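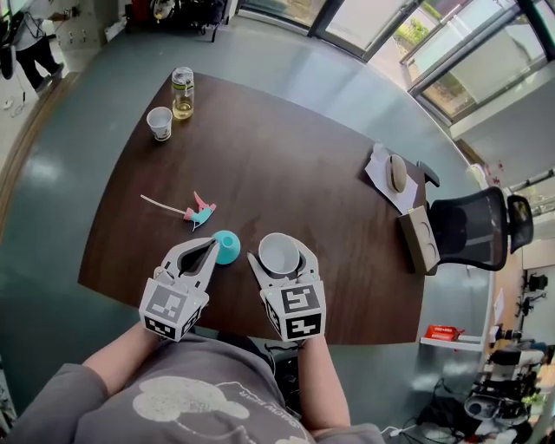
Why does the on-demand version run shorter than the broadcast, one viewer asked us by email, when the listing gives the same running time for both?

The listing shows the slot length. A one-hour slot of Skullow holds 42 minutes of program; the remainder is ads and channel promos, which are removed from the on-demand file.

When does Skullow return?
The new season starts in October 2024. Episodes go on demand when the broadcast ends on the East Coast.

Is it still made by Benjelloun?
Yes. Fasport handles distribution outside the United States and sets its own release dates. We don't hold those dates.

How long do episodes stay available?
30 days from first broadcast. Specials may be shorter – check the expiration line on the episode page.

Why is an older episode missing?
Music rights, in most cases. If a track can't be cleared for streaming, the episode is withheld until it is replaced. Episodes pulled after a complaint are marked "under review" and keep their place in the list.

Can I apply to be in the studio audience?
Applications for this season closed in September. The Sakeo studio seats 40, and returned tickets are offered to the waiting list in order of application.

How do I complain about an episode?
Use the viewer form. Give the episode title and the time of the segment – the form accepts up to 1000 characters. Attachments are not read.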